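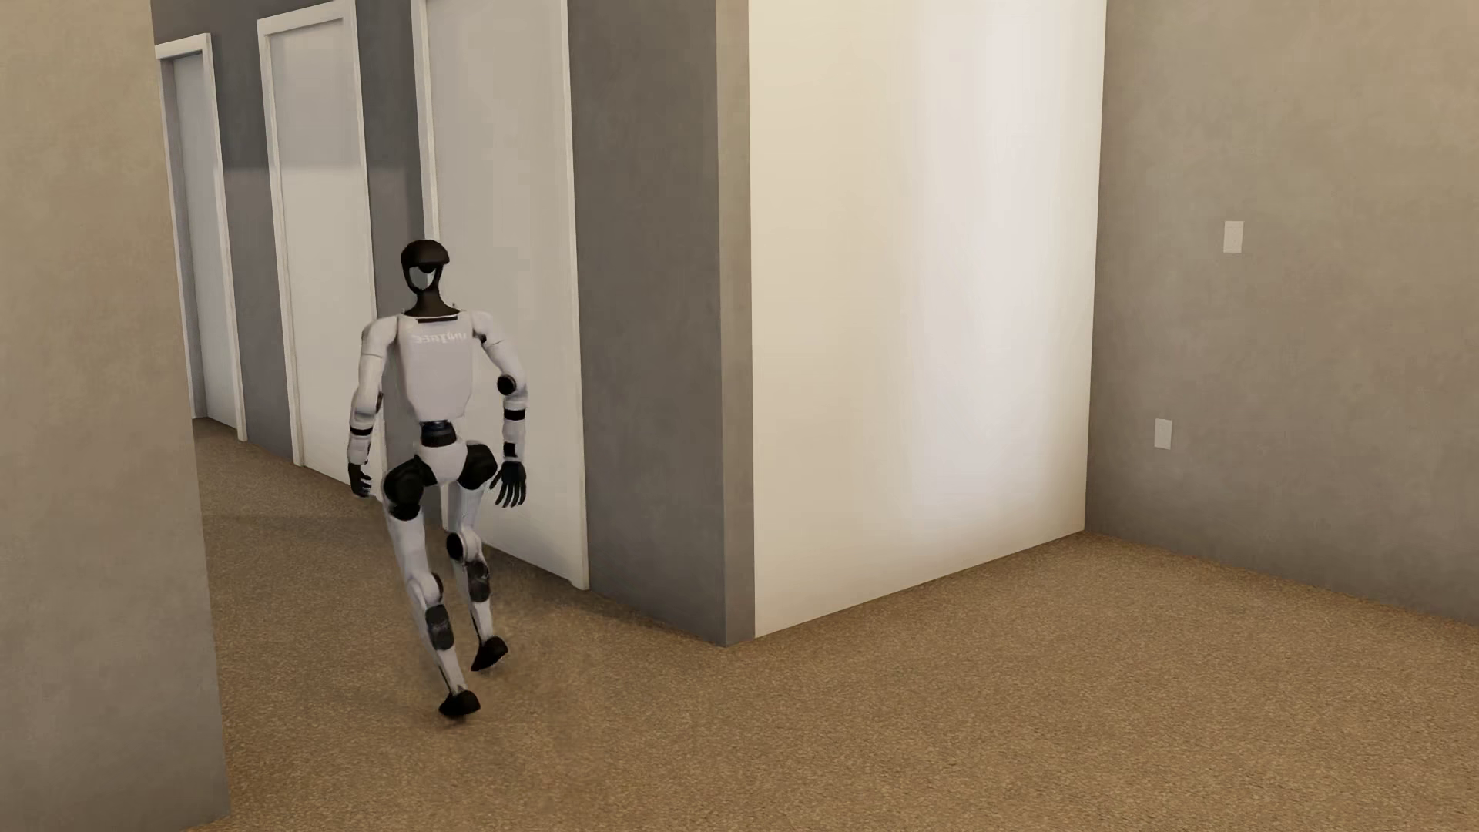
Walking humanoid: setup and care FAQ

Last updated October 19, 2020

How long does the first setup take?
Give yourself a full morning, and please don't feel bad if it runs into lunch! Charging comes first, then the joint check, then the walking test in the simulator, and only after that do we let the real one take a step.

Do I really have to run the simulator first?
Yes, every time you change a walking setting, even a tiny one. We keep a plain hallway-and-doors layout for this, and Roksolana Demchenko has saved it in the shared folder under "Rurkano" (her name for it, don't ask me). Let the robot walk for 10 minutes in there. If it drifts toward a wall or drags a foot, go back to the last saved settings and try again.

The knees click when it walks. Is that bad?
A soft click on a cold morning is nothing to lose sleep over. If it's still clicking after 10 minutes of slow walking, power down, hang the robot on its stand, and check the screws on the outside of each knee. Snug is plenty – we've stripped two of them by being too eager.

How do I clean it?
A barely damp cloth on the white covers, a dry soft brush around the black joints and the hands. No spray cleaners, please.

It fell over. What now?
Hit the stop button before you go near it, then call Bohdan Moroz on extension 1538. He'd much prefer a call over nothing to finding a bent ankle in May. Leave it lying where it is until he's had a look.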